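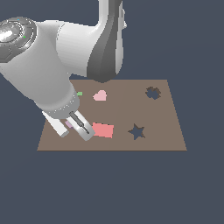
Image de synthèse : bras robotisé blanc et plateau brun clair.

Siltmont — boîtier de filtrage réseau pour petites structures
Fabricant : Jander
Distribution et installation : Okora
Fiche relue le 12 février 2025

Le Siltmont se place entre la box de l'opérateur et le reste du réseau. Il bloque les noms de domaine connus pour héberger de l'hameçonnage, des kits d'exploitation ou des serveurs de commande, et il tient un journal de ce qu'il a refusé. Jander le présente comme une « protection complète contre les menaces ». Nous le vendons, nous l'installons, et nous ne reprenons pas cette formule.

Un filtre DNS arrête ce qui figure dans sa liste. Un domaine créé ce matin pour une campagne de cet après-midi n'y figure probablement pas encore. Un poste qui contacte directement une adresse IP passe à côté, sauf si vous activez les règles de pare-feu, désactivées en sortie d'usine. Quant à la pièce jointe ouverte par le comptable, le boîtier n'en saura rien : elle est arrivée par la messagerie, dans une connexion chiffrée qu'il ne lit pas.

Ce que contient la boîte
Le boîtier, son alimentation, un câble réseau court, un feuillet de mise en route en anglais. La notice française se télécharge sur notre page de support. Pas de kit de fixation pour baie, il se commande à part.

Caractéristiques
Ports Ethernet : 8, dont 2 configurables côté opérateur
Conservation locale du journal : 1440 minutes
Mises à jour logicielles : 5 ans à compter de l'achat
Garantie matérielle : 2 ans, retour en atelier
Administration : page web locale ou compte Jander
Wi-Fi : non
Déchiffrement TLS : non

Sur la conservation du journal
1440 minutes, cela fait une journée. Le chiffre paraît plus flatteur en minutes, et c'est sans doute pour cela que la plaquette l'écrit ainsi. Pour une entreprise qui découvre un incident au retour d'un pont, c'est trop peu. Prévoyez un export vers un serveur syslog, que le boîtier gère correctement, ou l'option de stockage distant de Jander, payante et facturée par appareil. Nous conseillons le syslog à tous ceux qui ont déjà une machine pour le recevoir.

« Intelligence comportementale »
Ce module est annoncé en grosses lettres sur l'emballage. D'après la documentation technique, il compare le volume de requêtes de chaque poste à une moyenne glissante et émet une alerte en cas d'écart. C'est utile, à l'occasion. C'est aussi bavard : une sauvegarde en ligne ou une mise à jour de Windows suffit à le déclencher. Nous avons demandé à Jander un taux de fausses alertes mesuré hors de ses propres locaux. Nous l'attendons depuis juillet.

Siltmont ou Ocampo ?
La question revient souvent. L'Ocampo coûte plus cher, sait inspecter le trafic chiffré et demande quelqu'un pour s'en occuper : certificats à déployer, exceptions à maintenir, applications bancaires qui refusent de fonctionner. Sans informaticien sur place, cette inspection finit en général désactivée et l'on a payé pour rien. Le Siltmont fait moins de choses et se laisse oublier, avec le défaut qui va avec — un boîtier oublié n'est plus mis à jour. Vérifiez que l'installation automatique des correctifs est cochée.

Ce qu'il ne remplace pas
Des sauvegardes hors ligne, testées. La double authentification sur la messagerie. Un antivirus à jour sur les postes, surtout les portables qui sortent du bureau et ne passent plus par le boîtier. Si votre budget ne permet qu'un seul achat cette année et que vos sauvegardes tiennent sur un disque branché en permanence, achetez d'abord un second disque.

Installation
Okora propose la mise en service sur site ou à distance. Rodrigo Bastos relit la configuration avant la remise des accès et change le mot de passe administrateur, identique sur tous les appareils neufs. Si vous installez vous-même, commencez par là.

Retours acceptés si le boîtier n'a pas été rattaché à un compte Jander. Une fois rattaché, le transfert passe par leur service client, et les délais ne dépendent plus de nous.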